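Break room and kitchen tips: working next to the arm

Since the arm took over the reheating at Clondetti, the lunch staff no longer stand at the microwave. They portion, label and check. A few habits help.

Keep the control panel clean. Wipe the keys with a damp cloth at the end of each shift, and leave the buttons to the arm while it is running. 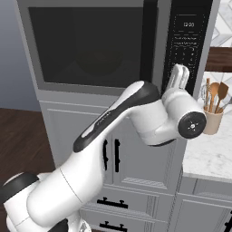
Åsmund Rustad writes that at Brøndum the wiping was the easy part, and that it took his crew most of July to stop reaching in to help.

Leave the door room to swing all the way. Carts, stools and trash cans go on the other side of the aisle. Set meals out 2 at a time, lids vented, labels facing you. Heat for 90 seconds, then stir and check the temperature by hand. That step still belongs to a person.
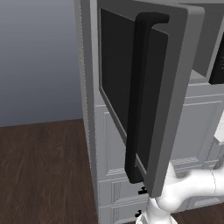

Did anyone lose hours when the arm came in?
The hours stayed the same, but two people moved from reheating to prep and had to learn the slicer.

Write down every stop on the sheet by the sink, even short ones. We logged 1,006 meals before anyone thought to do this.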